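Jeltley Community Kitchen: Walk-Through Checklist, with my comments
March 1, 2023
Walked by: Tiruwork Feyisa

Entry and hallway
Exit sign lit: OK
Doors open all the way: OK, but the back one sticks a little at the top. I gave it a shove and it went. I'd still like it planed before April, when everything swells up again.
Floor mats flat: NO. The one by the coat hooks has curled up again and I caught my toe on it (again!). Please just toss it.

Fire safety
Extinguisher by the range, tag 1241: OK, needle in the green
Extinguisher in the pantry, tag 212: needle's fine, but somebody stacked flour sacks in front of it. I moved them. Flour goes on the low shelf, folks.
Smoke alarm test: OK, and very loud, sorry to the knitting group.

I used the long Gudeta form last time and it took me all morning, so I'm back to the short one. If Anjani Sopacua wants the long version for the insurance folder, she's welcome to my old copy, coffee ring and all.
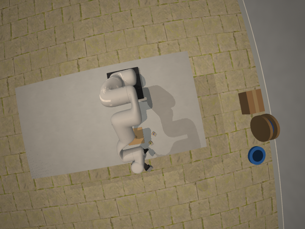

Now, the pantry fridge. It was reading 33 when I got there and still 33 when I left, so I'm happy with that one. The door seal has a small split near the bottom hinge, though, and I'd order a new one from Likesard while they still carry that size.

Cold and hot
Fridge temperature written in log: OK except for a gap of 8 days, which I've circled
Hot water at hand sink: OK
Paper towels: OUT. I put up a roll from my own car.

First aid
Box on the wall: OK
Burn gel in date: NO, expired. New tubes are on my list.
Plosusen bandages: plenty of the tiny ones, hardly any big ones

Follow-up: mat, burn gel, fridge seal, back door. Anjani has the key to the supply closet.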